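# Leave the crockery out

Most advice on kitchens says the same thing: clear the worktop. Put the bowls in the cupboard, hide the rice cooker, keep one nice plant by the window. I followed this for two years in my flat in Rarkville and cooked less than I ever had.

My view now is that the plates and bowls for a meal should come out before the cooking starts, and should stay out until it is eaten. I mean on the counter, side by side, where you can reach them with a wet hand.

The case for it is dull but strong. Food waits for no one once it leaves the pan. Greens in particular go from bright to grey while you hunt behind the mugs for something to put them in. If the bowl is already there you tip them in and carry on. You also find out early that the big bowl is still in the dishwasher, which is a better time to find out than when the soup is ready.

It changes what you cook as well. With three plates in front of me I think in portions for three. When the plates were shut away I thought in terms of the pan, and the pan was always too full.

People object that it looks untidy. I grant that it does, a bit. Plestus, the shop in Mukatstead where I bought my last shelf, sells a whole range of boxes meant to keep a worktop bare, and some of them cost 40 pounds. I would sooner have the 40 pounds. A kitchen in use at six in the evening ought to look like one, and the washing basin full of leaves belongs there as much as the kettle does.

The other objection is that nothing matches. Mine certainly doesn't. I have plates from two sets, a few bowls from a market, and one deep Rácz dish with a chip in it that I use for noodles. Matching matters if you are selling a house. On an ordinary night a patterned plate next to a plain one does no harm, and people soon have a favourite and reach for it.

There are limits. A very small counter has to be kept for chopping, and then a tray on top of the fridge will do. Anything near the hob gets splashed – I keep mine at the far end, away from the oil. And once the meal is over it should all be washed and put away, or the habit turns into plain mess by the end of the week.

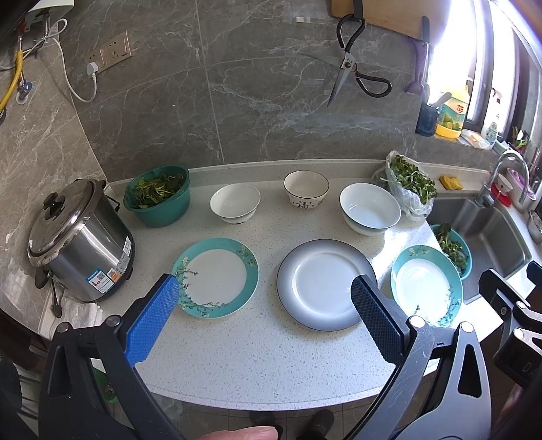 How early should the plates and bowls come out?

Before the vegetables are washed. After that your hands are wet and the cupboard handles suffer for it.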